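Sorting the switch parts: notes from the small table

Dear all,

Greer Urquhart asked me to write something for this issue about the push buttons, as several members have been asking where they are kept and how we sort them. I am glad to do it. I have been looking after the electrical parts at Rilthorpe since February, and I think I now know most of them by their colour.
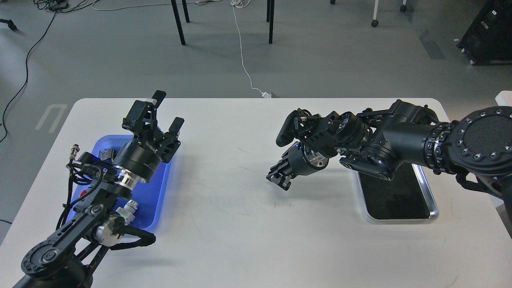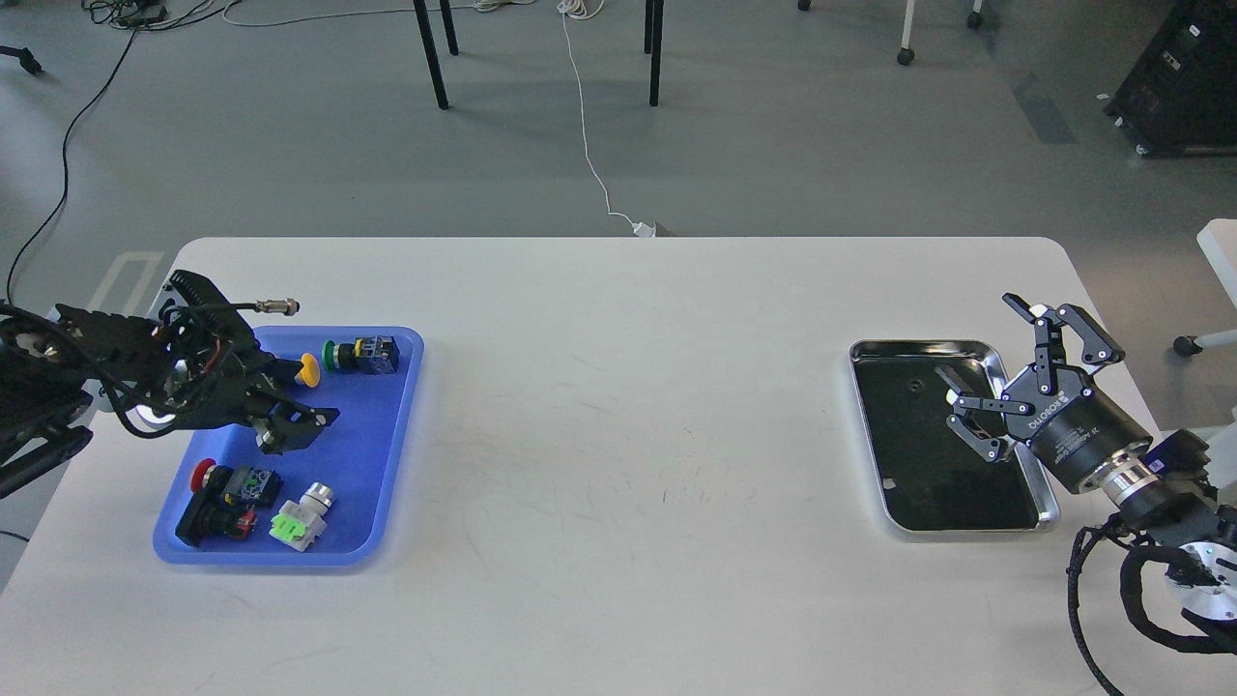
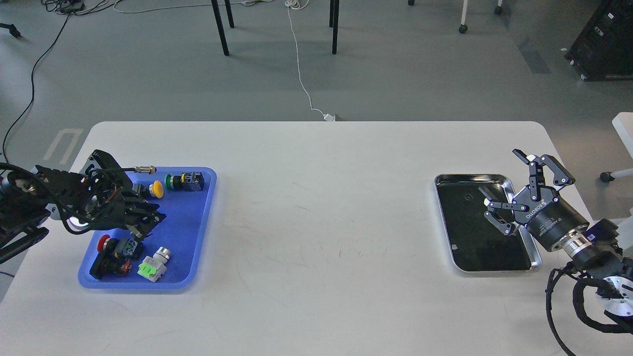 The white table with the blue tray on the left and the metal tray on the right.

We work always with two trays. The blue plastic one is for the pieces which are waiting, and the steel one with the black mat is for the pieces which are checked. Please keep this order, left to right, also when you use the table only for ten minutes. Mebrat Habte and I lost one evening because somebody had turned it round, and we had to test every button again from the start.

Four kinds of button come to us most often. The red ones and the yellow ones with the big round head are for stopping a machine, and we put them in separate drawers even if they look similar from behind. The green ones come with a black body or with a white body. These are not the same part and they do not fit the same hole, so please read the side of the body before you choose a drawer.

How to check one piece:

Press the head and feel if it comes back. Some of the stop buttons must be turned before they come back, so please do not force them.
Look at the terminals. If a screw is missing, take one from the tin marked Grotska.
Hold the meter on the two contacts and press again.
Write the result on a paper label and lay the piece in the steel tray.

Small screws like to hide in the steel tray, because the inside is dark. Before you carry it to the cupboard, lift it a little to one side and listen. It sounds silly, but it works well for me.

The list in the cupboard now shows 1,717 pieces, and 378 of them are push buttons or parts of push buttons. Most arrived in the boxes from the old Hegde workshop in Londemthorpe. Zinash Mamo has typed the whole list on the computer, and she would like to hear from you if you find a mistake in it. The paper list will stay on the door – some of us still prefer it.

The table top has got many scratches. I have tried to clean them and they stay, so I believe they are in the surface. Selamawit Chala will ask for the price of a new top, but until then please put a cloth under anything with sharp edges.

We are short of yellow heads and of contact blocks with green marks. If you have any at home, Nuria Abera will collect them at the next open evening. She also has the key for the tall cupboard. The next sorting is on 8 May 2018, from 5 until everyone is tired, and new people are welcome to come and sit with us.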